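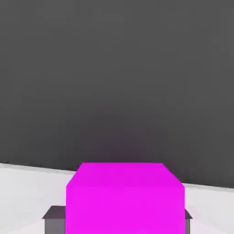 How often should the fingers be re-zeroed?
Every 300 cycles, and after any finger swap.

Quick steps for the Okamlow cell, more when I get time.

Stop the cycle. Jaws empty. Open the gripper page, close at 50 percent force, wait for the reading to settle. Press Zero. Open fully, should say 46 mm. If not, check teh finger screws and go again.

Save the offset, old one gets overwritten so write it down first. Run one slow pick on the test cube.

Still off? Ask Hülya, she has the spare figners.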